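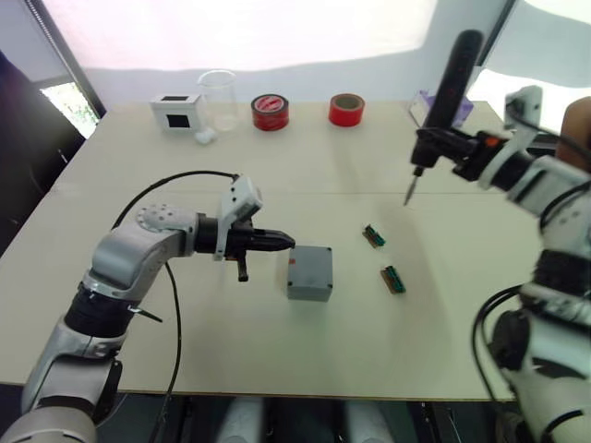 What goes on the bench first when you are building up a small junction box?

The box itself, with its lid, and the boards that belong inside it. Screws and the driver come next, and anything that isn't needed for that box stays off to the side until it is.

Home Interviews Bench Notes Parts Archive Search

Ghazala Awan has been putting electronics into plastic enclosures for most of her working life. She runs the small assembly shop at Seok, in Vasgate, where the main product is the Plestent, a pump monitor that farmers and building managers mount on a wall near the equipment. The Plestent lives in a gray plastic box with a screw at each corner of the lid. Last year the shop closed the lid on 1,978 of them.

We talked for most of an afternoon, first in the office and then standing up, which she prefers.

"People think the wiring is the hard part," she said. "Wiring you can learn in a week. The lid takes longer. You have four screws going into plastic and you can spoil the box with any one of them."

The trouble, she explained, is that a screw going back into a plastic hole wants to cut a new thread. If it does that once, the hole still holds. After a few times there is nothing left for the screw to grip, and the lid seal no longer gets pressed evenly. She teaches new people to set the screw in the hole by hand and turn it backward until they feel it drop into the old thread. Then they turn it forward a little, still by hand. Only then does the electric driver come out.

"Backward first. I say it so much that my nephew says it to me when he opens a jar."

She keeps the clutch on the driver low for lids, and a different setting for the screws that hold the boards. The two settings are written on a strip of tape at each station. She used to leave it to people's judgment, and the result was that every station's boxes felt different when the field techs opened them. One tech could tell who had closed a lid by how hard he had to lean on the screwdriver.

The order of the screws matters to her too. She goes corner to opposite corner and doesn't run any of them down fully on the first pass. On the second pass she finishes them in the same order. A lid that was tightened around in a circle usually ends up proud at the last corner, and she can find it with a thumbnail.

I asked about the table. Her benches are white, and she picked the color herself.

"My first job had dark green benches. Green boards on a green bench. We lost parts all day long and they were right in front of us," she said. "On white, you see the board, you see the dropped screw, you see the bit of insulation you trimmed. I clean more, that's the cost of it."

The tops at Seok are made of sections pushed together, and she doesn't love the joints. Small screws roll until they reach a seam and then sit in it. For a while she ran clear tape along the joints, but the tape lifted at the ends and collected dirt. Now the screws live in a shallow dish and she has stopped thinking about it.

Before a box is started, the boards that go into it are laid out beside it, flat, with nothing on top of them and nothing stacked. She wants them close enough to reach without leaning over and far enough off that a hand coming back with the driver won't drag a sleeve across them. The terminal side faces the person working, so the part can be picked up the way it will go in.

"If you have to turn it over in your hand, that's when you touch the contacts," she said. "You pick it up by the edges. You look at it. You put it in. I don't like a lot of turning over."

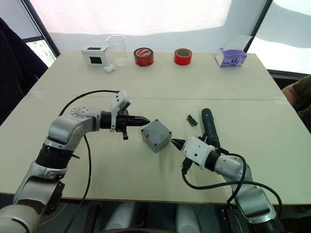 Her other rule for the work area concerns the driver. It is held upright over the screw, straight up and down, and the box is kept from sliding with the other hand. A tilted driver chews the screw head, and it will jump off the screw and land on whatever is next to it. She once had a bit go across a finished board and take out a trace. The board had already passed its test.

"It was a nice board, too. I kept it. It's in my drawer."

A box that rocks on the table gets looked at before it goes any further. Sometimes there is a screw under it. Sometimes the molding is off, and then it goes back to Stirkix, the supplier the shop has used for its enclosures since before she came. Stirkix ships them in cartons of 50. In May a carton arrived with 51 boxes in it and 50 lids, and she spent longer than she wanted to on the phone explaining why that was a problem. She couldn't tell whether she had one box too many or one lid missing, and her stock sheet had to say something.

I asked whether she gets bored of it. She took the question seriously.

"Some of it. Labels bore me. I have to watch myself on labels, I put one on upside down when I'm tired. The inside of the box doesn't bore me. Every time, I want the wires to lie down nicely. You leave enough slack that the next person can lift the board out and look under it, and you don't leave so much that it gets caught in the lid."

How much slack is that? She held up her hand and folded two fingers against her palm. The drawings give a length, she said, and the drawings are right, but people remember the fingers.

Pinched wires are the fault she sees most on boxes that come back. Someone in the field opens the lid, does what they came to do, and closes it in a hurry with a wire across the rim. The lid looks closed. Water finds the gap by the following spring. She has asked for a line in the Plestent manual telling people to run a finger around the rim before they put the lid on, and it is going into the next printing.

She would change the screws if it were up to her. The current ones have a shallow head, and after a few seasons outdoors they fill with grit. She would also like the screws to stay captive in the lid, so that a tech on a ladder isn't holding them in his mouth. The price difference is small on one box and less small on an order of 200, and she has had that conversation with the office more than once.

"They aren't wrong. It's real money. But they've never been on the ladder."

For people who only do this at home now and then, wiring a doorbell transformer or a garden light controller, her advice was short. Turn the power off at the panel and check with a tester that it is off. Clear the table down to bare surface before opening anything. Take a picture of the inside before moving a wire. Use a hand screwdriver on the lid, even if there is a powered one in the drawer, at least until the feel of it is familiar. Put the lid screws in a cup.

And buy a box one size larger than the parts seem to need, she added. The size printed on the package is often the outside, and the corners are taken up by the screw posts. Most of the messy boxes she has seen were simply too small. The person who wired them had done everything else well and then had to push it all down with the lid.

By then it was getting late and there was a board she wanted to finish before going home. She asked me to move my cup off the bench. I had put it down next to the dish of screws without thinking, and she had been looking at it for a while.

"You can stay," she said. "The coffee has to go on the shelf."

Last updated 25th February

Contact the editors | Copyright Bench Notes, all rights reserved | Back to top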